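Obst gehört nicht in den Kühlschrank, oder doch

19. Februar 2024
Abgelegt unter: Küche, Kleinkram

Es gibt in unserer Familie zwei Sorten Menschen. Die einen legen Äpfel in den Kühlschrank, die anderen legen sie in eine Schale und sehen ihnen beim Runzeln zu. Ich gehörte mein Leben lang zur zweiten Sorte, aus Überzeugung, wie ich dachte, in Wahrheit aus Faulheit. Eine Schale auf dem Tisch sieht nach einem Menschen aus, der Obst isst. Dass die Äpfel vom Oktober stammten und inzwischen die Konsistenz eines Stressballs hatten, musste man ja erst einmal merken.

Gemerkt hat es Nazmiye Ertürk. Nazmiye war zum Kaffee da, nahm sich einen Apfel, biss hinein, kaute sehr lange und sagte dann: »Interessant.« Wer Nazmiye kennt, weiß, dass das ein Vernichtungsurteil ist. So hat sie auch schon meinen Kartoffelsalat und meinen vorletzten Freund bezeichnet.

Seitdem beschäftige ich mich mit der Lagerung von Obst. Ich habe dafür keine Ausbildung, aber ich habe einen Kühlschrank, und damit habe ich den meisten Leuten im Internet, die sich zu dem Thema äußern, vermutlich nichts voraus.

Die Ausgangslage: ein weißer Tisch an der Wand, darauf der gelbe Korb, gleich daneben der Kühlschrank. Kürzer kann ein Weg nicht sein. Man müsste sich schon Mühe geben, um auf dieser Strecke einen Apfel zu verlieren. Trotzdem habe ich sie jahrelang nicht zurückgelegt, beziehungsweise immer nur in Richtung Käse. 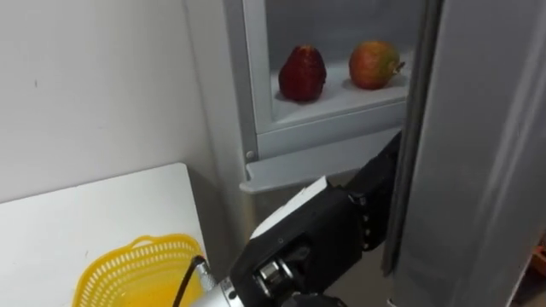

Äpfel mögen es kühl, das steht überall, und in diesem Fall haben sie sogar recht, alle zusammen. Je wärmer sie liegen, desto schneller werden sie mehlig. Außerdem geben sie Ethylen ab, ein Gas, das anderes Obst und Gemüse in der Umgebung zum Reifen anstiftet. Der Apfel ist also der Kollege, der selbst noch ganz frisch aussieht, während um ihn herum alle gelb werden. Bananen neben Äpfeln kann man beim Altern zuhören. Gurken nehmen ihm das ebenfalls übel, Brokkoli sowieso.

Daraus folgt eigentlich, dass Äpfel ein eigenes Fach brauchen. Ich habe also ein Fach geräumt. Wer je ein Kühlschrankfach geräumt hat, weiß, dass man dabei weniger Lebensmitteln begegnet als früheren Versionen seiner selbst. Ich fand:

Ein Glas Kapern, offen, Kaufmotiv unbekannt.
Noch ein Glas Kapern, ungeöffnet, Kaufmotiv vermutlich das erste Glas.
Senf, mittelscharf, dreimal.
Eine Limette, die man hätte verleihen können, als Briefbeschwerer.
Etwas in Alufolie, das ich ungeöffnet in den Müll gegeben habe, weil ich es nicht persönlich kennenlernen wollte.

Dann habe ich ausgewischt, mit warmem Wasser und einem Schuss Essig, und die Tür eine Weile offen gelassen, damit der Geruch sich verzieht. Der Kühlschrank fing an zu brummen, vorwurfsvoll, wie ich fand. Abgetrocknet habe ich mit einem Geschirrtuch, das danach selbst gewaschen werden musste. So greift das um sich.

İlker Kurtuluş, mit dem ich über solche Dinge telefoniere, seit wir beide nichts Besseres mehr zu bereden haben, hielt das Ganze für übertrieben. İlker besitzt eine App namens Plandness, in die er seine Vorräte einträgt und die ihm dann sagt, was er als Nächstes essen soll. Neulich sollte er 41 Eier essen. Er hatte sich vertippt, es waren vier und dann noch einmal eins, aber die App ließ nicht mit sich reden und schlug ihm jeden Morgen Omelett vor, bis er sie stummgeschaltet hat. Er schwört weiterhin auf sie.

Auf seine Frage, wie viel Obst ich denn überhaupt unterbringen wolle, habe ich etwas von »einem gewissen Grundstock« gemurmelt. Der Grundstock war zu dem Zeitpunkt überschaubar. Ich kaufe bei Ekinci an der Ecke, wo man jedes Stück einzeln in die Hand nehmen darf, ohne angeschaut zu werden, und ich kaufe seit dem Vorfall mit Nazmiye nur noch kleine Mengen. Lieber zweimal in der Woche ein paar gute als einmal eine ganze Tüte, die dann in Würde vergeht. Das ist meine neue Linie. Sie hält bisher, auch weil es in letzter Zeit viel geregnet hat und ich ungern schwer trage.

Zur Ordnung im Fach selbst habe ich ebenfalls Ansichten entwickelt. Obst sollte sich möglichst nicht berühren. Wo zwei Früchte aneinanderliegen, entsteht gern eine Druckstelle, und wo eine Druckstelle ist, ist der Schimmel bald mit dem Umzugswagen da. Also Abstand. Nach oben stapeln ist aus demselben Grund Unsinn, auch wenn es in den Katalogen immer so üppig aussieht. In den Katalogen muss das Obst ja auch nur einen Nachmittag lang halten.

Waschen erst vor dem Essen. Das fällt mir schwer, ich bin zum Vorwaschen erzogen worden. Meine Mutter wusch alles, sobald es über die Schwelle kam, mich eingeschlossen. Aber feuchtes Obst verdirbt schneller, und der natürliche Wachsfilm auf der Schale tut seine Arbeit am besten, wenn man ihn in Ruhe lässt.

Was auf keinen Fall mit hinein soll: Bananen, Mangos, Ananas, überhaupt alles, was bei seiner Geburt keine Jacke brauchte. Tomaten auch nicht, darüber wird bei uns am lautesten gestritten. Birnen sind ein Fall für sich. Harte Birnen lässt man draußen nachreifen, und dann hat man ein Zeitfenster von gefühlt 30 Minuten, in dem sie perfekt sind. In diesem Fenster muss man sie essen oder kaltstellen. Ich verpasse es zuverlässig, ich bin in diesen Minuten immer beim Zahnarzt.

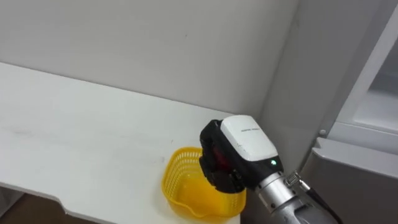

Bleibt die Frage nach dem Korb. Streng genommen hat er seit der Umstellung keine Aufgabe mehr, jedenfalls keine, die ein Korb in eine Bewerbung schreiben könnte. Nazmiye meinte, ich solle ihn weggeben. Sie hat dafür sogar gleich eine Abnehmerin gewusst, Nazmiye weiß für alles eine Abnehmerin, durch ihre Hände ist schon die halbe Einrichtung dieser Straße gewandert.

Ich hänge aber an ihm. Er ist gelb, er ist aus Plastik, man kann ihn unter den Hahn halten, und dann ist er wieder wie vorher, was ich von kaum etwas anderem in meinem Haushalt behaupten kann. Eine Zeit lang hatte ich etwas Edleres im Auge, eine Obstschale von Lomum, handgedreht, mit einer Beschreibung, in der das Wort »Dialog« vorkam. Sie sollte 100 Euro kosten. Für 100 Euro möchte ich nicht, dass mein Obst in einen Dialog tritt. Ich möchte, dass es still ist und knackt.

Also bleibt der Korb und wird Durchgangsstation. Was vom Einkauf kommt, landet erst bei ihm, wird angeschaut und umgedreht, und was eine Stelle hat, wird gleich gegessen oder zu Mus. Der Rest darf ins Kühle. Ich nenne das für mich die Aufnahme. İlker nennt es anders, aber der hatte auch 41 Eier.

Ein Nebeneffekt, mit dem ich nicht gerechnet hatte: Der Tisch wird nicht mehr zugestellt. Früher zog die Obstschale alles an, was im Haus keinen festen Wohnsitz hatte, Gummibänder, Batterien mit ungeklärtem Ladestand, den Abholschein der Reinigung. Alles lag zwischen den Äpfeln, und beim Essen musste man aufpassen. In der Durchgangsstation bleibt nichts lange genug liegen, um Gesellschaft zu bekommen. Der Abholschein ist seitdem allerdings verschwunden, und mit ihm mein Wintermantel.

Nach 8 Tagen im Fach habe ich den ersten Apfel herausgeholt und probiert. Er war kalt, das vergisst man vorher, und es zog ein bisschen im Zahn oben links. Aber geknackt hat er. Ich habe Nazmiye sofort einen mitgegeben, als sie das nächste Mal da war. Sie hat ihn in die Manteltasche gesteckt und gesagt, sie esse ihn später.

Seitdem warte ich auf Nachricht.

Nächstes Mal dann zu den drei Gläsern Senf, falls mir jemand ein Rezept schickt, in dem mehr als ein Teelöffel vorkommt. Kapern nehme ich auch.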